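Spent the afternoon at the Lorar open day in Sillwood. Notes follow, mostly on the bench demo.

The task: two arms sort folding knives by handle colour into plastic basins. Pink in the blue one, mint green in the yellow, olive in the white.

Staff quoted 87 logged runs on this layout so far, and up to 14 minutes for a slow one. No figure given for dropped knives. I asked.

Grippers are plain two-finger units. The handles are rounded, so the approach angle matters more than grip force – that was the Hisia engineer's view, anyway. 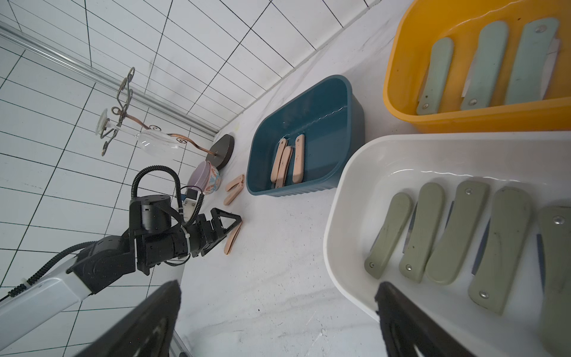

Lighting was the other topic. Glare off white tile and marble upsets the colour check, and they recalibrate every morning.

Vergara had the next bay, conveyor work, programme not ready when I left. Next open day is in February. Parking is 2 blocks over.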